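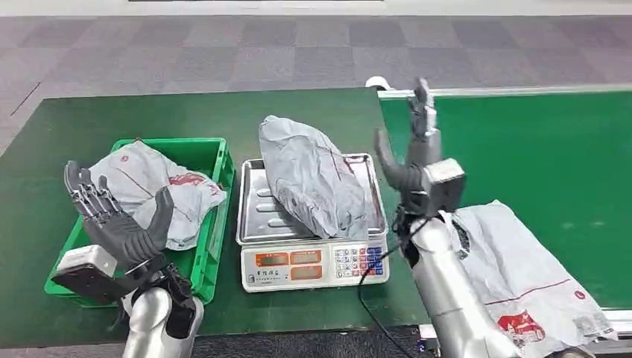 Weighing table with scale, green crate and conveyor. Grey wrapped parcel on the tray.

Packing Room Gallery: Weighing, Allon Site

Updated 23rd October. The page covers the weighing table in the Skurnunness packing room, laid out in February. Soft parcels in plastic wrapping are weighed singly and then sent on by belt.

Tray: stainless steel, rectangular, raised edges, oval ridges pressed into the floor. Wipe down after every 35 parcels.

Crate: bright green plastic, open top, ribbed sides. The white bag in it has red printing. Crates are stacked no more than 3 high in the store.

Belt: green, along the right side of the table. Stock number 256 in the Stukness parts list.

Floor: grey patterned carpet. Spare tiles are kept under number 283.

Table drawings are filed under Fu, sheet 3.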